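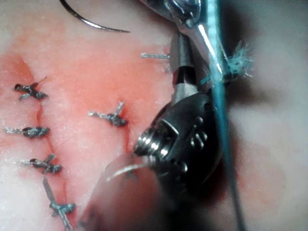 Wrist camera, left column of interrupted sutures, plus one tied further over.

1/ A thread on our suturing work, as the write-up is finally with a journal and I'm allowed to talk about it. Short version: we trained a policy to do interrupted sutures on a practice pad, and the thing that helped most was how we labelled the failures.

2/ Background. We have 792 demonstrations of single stitches, all teleoperated. Each one is a needle pickup, a drive, a pull-through, a knot and a trim. Most of them were done by Trinidad Padilla and Macario Hinojosa, who are both far better on the console than I am.

3/ The usual approach is to throw away the bad demos and train on the good ones. We did that first. The policy was fine at driving the needle and poor at everything after it, mainly handling the tail.

4/ Going back through the rejects, Shiela Dalisay noticed that a lot of them weren't bad all the way through. Someone would fumble the second throw of a knot, let go, regrasp and finish it properly. We had been binning the whole recording for one fumble.

5/ So we cut every demo into phases and gave each phase its own label: clean, recovered or failed. Clean and recovered go into training. Failed stays out. We call the labelling scheme Gelley. It has no deeper meaning, it was the name of the folder. 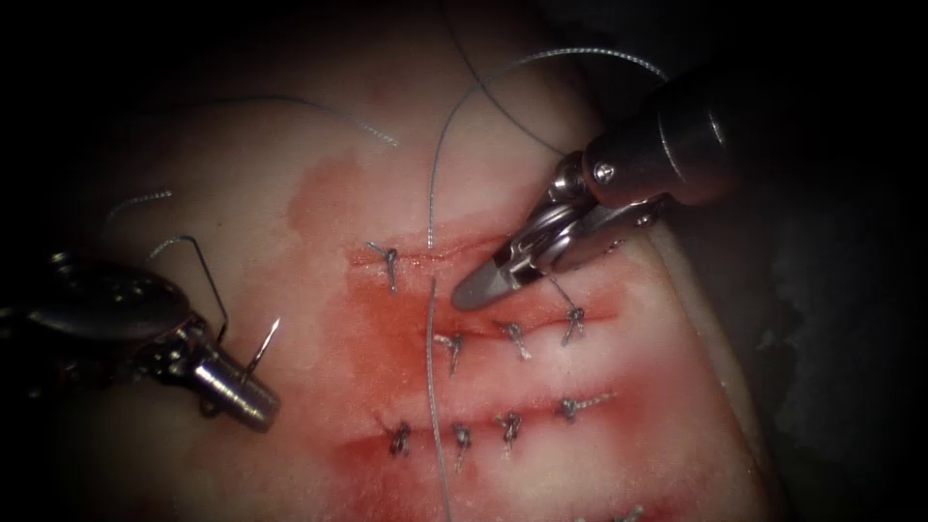
6/ Old stitches stay in the pad while new ones go in, and that was deliberate. Early on we started every trial on a fresh pad and the policy fell over as soon as there was any other thread nearby. It would reach for a tail from a finished knot and pull.

7/ With the pads left in between trials, grasping the wrong thread became the most common error in our demos too. People do it as well. The difference is they notice and let go, and those let-go moments are what we had been deleting.

8/ Numbers. Trained on whole clean demos only, the policy completed 30 per cent of stitches without a human stepping in. With the phase labels, same architecture, same training budget, it was 86 per cent. Completed means needle through both sides, knot holds under a light pull, tails trimmed.

9/ I expected the gain to come from having more data. Princess Maglaya checked that by dropping clean phases until both training sets were the same size. Most of the improvement was still there. The recovered phases are doing the work.

10/ What it's bad at: the needle rotating in the jaws. If it turns past a certain angle the policy carries on as though the grip were fine and the drive comes out shallow. We have very few recovered examples of that, as the operators tend to put the needle down and start again.

11/ It's also slow. A stitch takes the policy about 4 times as long as it takes Macario. Some of that is a speed cap we set on purpose and haven't lifted yet.

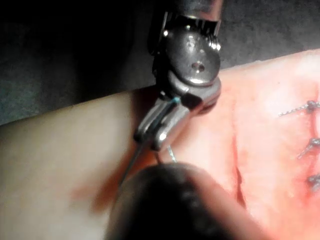 Wrist view with suture in the jaws, finished knots at far right.

12/ On cameras, as I get asked. The policy gets wrist views as well as a fixed view of the pad. Take the wrist views away and knot tying drops off badly. Take the fixed view away and it mostly loses track of where the next stitch should go. We tried a cheaper set-up with the fixed view alone and gave up on it.

13/ The labelling took longer than the training did. Two people labelled every phase separately and a third settled the disagreements. The arguments were nearly all over where "recovered" ends and "failed" begins. Our rule: if the stitch would have been accepted at the end, everything leading up to it counts as recovered.

14/ Heriberto Salazar thinks that rule is too generous and that we're teaching it some sloppy habits. He might be right. There's a stricter version of the labels and we're running it now on the Porholm machine. I'll post the comparison in July whichever way it goes.

15/ None of this is on real tissue and we make no claims about real tissue. A practice pad doesn't bleed, swell or move with breathing. The result is about getting more out of demonstrations you already have.

16/ The phase labels and the splitting tool will go up with the paper. The raw video will take longer because of storage. If you're doing long multi-step tasks with teleop data, have a look through your reject folder before you collect any more.

17/ Someone's asked in the replies whether this works with automatic labels. We tried a simple classifier for the phase boundaries and it was good enough. For clean versus recovered it wasn't, so that part is still done by hand.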